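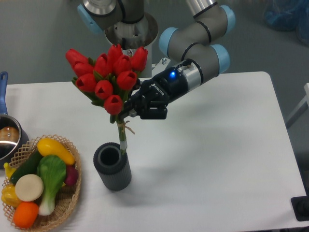
**What is a robotics club?**

A robotics club is a group of students who learn how robots work by giving them jobs to do. You plan the job, write the steps, try them, and fix what goes wrong.

The club at Prustmont School meets in the afternoon. It is for students in grades four through eight, and you don't need to know how to code when you join. Nazanin Hashemi runs it with Jolán Szabó, who teaches art.

## The flower job

In April the club picked a new job for the robot arm: put a bunch of tulips in a vase. A person can do this without thinking. A robot arm needs every part of it spelled out.

First the students did the job with their own hands, very slowly, and wrote down each move. Mahtab Zamani's first list had two lines:

1. Pick up the flowers.
2. Put them in the vase.

Then Davoud Taheri pretended to be the robot and did only what the list said. He picked up the flowers by the petals and laid them across the top of the vase. So the list got longer. The one the club used in the end had 6 steps:

1. Open the fingers.
2. Move to the stems, just under the blooms.
3. Close the fingers.
4. Lift, and move until the stems are over the vase.
5. Go straight down.
6. Open the fingers and back away.

## How does an arm bend?

Your arm bends at the shoulder, the elbow, and the wrist. A robot arm has joints too. Each joint turns by a certain amount, and all those turns together decide where the fingers end up. If one joint is a little off, the stems can hit the rim of the vase and miss the opening.

The part that holds things is called a **gripper**. Ours has two fingers. They can pinch, but they can't wiggle a stem into place the way your fingers can.

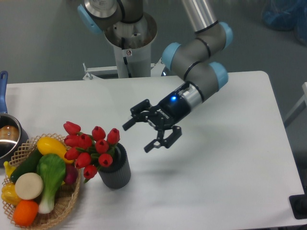 *Tulips in the vase, gripper open.*

## Why is step 5 hard?

Step 5 looks short, but it took the most work. Going down at a slant pushes the vase sideways. Stopping too high means the flowers drop. Forough Ahmadpour, who is in sixth grade, kept a notebook with one line for each try. She wrote down where the arm stopped and what the flowers did. By the end of the month her notebook had 64 lines.

When something went wrong, the club changed one thing at a time. If you change two things and the next try is better, you don't know which one helped.

## Words to know

**Joint:** a place where the arm turns.

**Gripper:** the robot's hand.

**Program:** the list of steps a robot follows.

## Try it at home

You need a cup, a spoon, and a partner. Write steps for putting the spoon in the cup. Your partner has to do exactly what you wrote and nothing else. Fix your list and try again, then trade places.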